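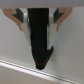 *Black, broad at the top, rounded at the tip.*

Small black tools should be banned from shared workrooms, or at least taxed. I have kept the stores list at Kurek for seven years. The list holds 355 items, and the ones we replace most often are black, long and narrow. They roll into the backs of drawers and stay there.

The usual remedy is more storage. Fendetti sells a divided tray, and Sturno will cut foam to fit. Both work on the day they are installed. Neither changes the fact that a dark object in a dark slot looks much like an empty slot.
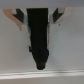
My preference is a pale background and a fixed position. White shelves are cheap and show dirt early, and I count that in their favour. Henryk Wilczyńska, who ran our stores before me, held that white shows every scratch and looks shabby within a year. He was right about the scratches. I would still take a scratched shelf over a missing tool.

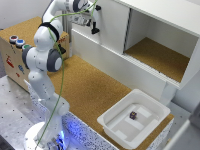 **Work surfaces**

Cork is the better bench covering for light work. It is quiet, it grips, and a small part set down on it tends to stay put. It also stains – solvent is the worst – and it should be bought as a consumable. We budget $300 a year for it.
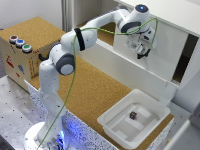
Colour belongs on the things people reach for. Clameo's catalogue runs to 1,000 fittings and most come in grey or black, so the buyer has to insist. Push buttons are the one category where the trade has settled the matter. A box with red, blue and green in a diagonal row, each in a silver-grey housing, can be read from across the bench. Hand tools deserve the same treatment, starting with a band of bright tape on every black handle.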